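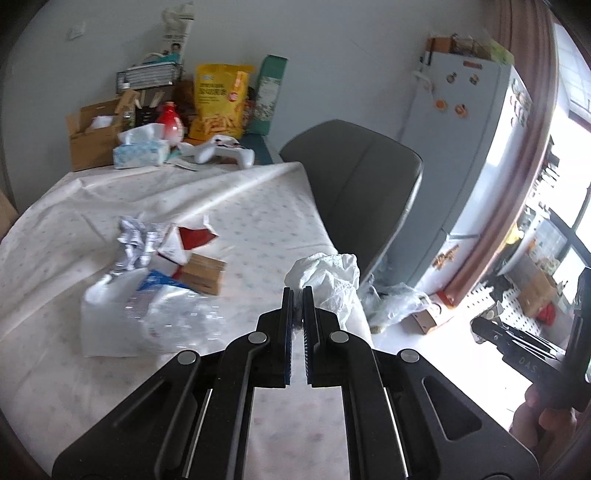 November — handheld gripper no. 3, jaw not reopening

Tidy-the-table task, packaging set. Fault first logged by Géza at 10:40, again by me after lunch. Trigger pulled, fingers close on a thin bag, trigger released, fingers stay shut. Opening by hand needs a firm push on the right arm, then it behaves for a while.

Width signal over the bad stretch: 1,592 samples with the reading stuck at closed while the trigger channel shows fully released. So the log is honest and the linkage is at fault. Encoder swapped with the spare anyway, no change.

Stripped the right side on the bench. Lower pivot pin had walked out of its seat and was rubbing on the arm. Return spring fine. Bore is slightly oval, play of up to 3 tenths at the fingertip. Left side clean. A shred of film was wound round the upper pivot, probably off one of the wrappers, but with it removed the jaw still hung up on 8 pulls out of 10, so I don't count it as the cause.

Pin reseated with retaining compound from the Cinach kit, left to cure overnight. No grease on the finger teeth, please — someone did this last time and every box slipped.

Data: Amparo has marked the affected episodes in Odance as suspect. Do not delete them. Those where the jaw was forced open by hand have to come out of the training split, as the trigger and width channels disagree and the policy will learn a release that never happens.

Safety: Géza pinched a fingertip freeing the jaw with the other hand inside the linkage. Skin not broken, entered in the book. From now on, power off and push from outside the arm.

To do: check pins on the other units, ask Jivanance whether the bore can be bushed, repeat the ten-pull test before no. 3 goes back out.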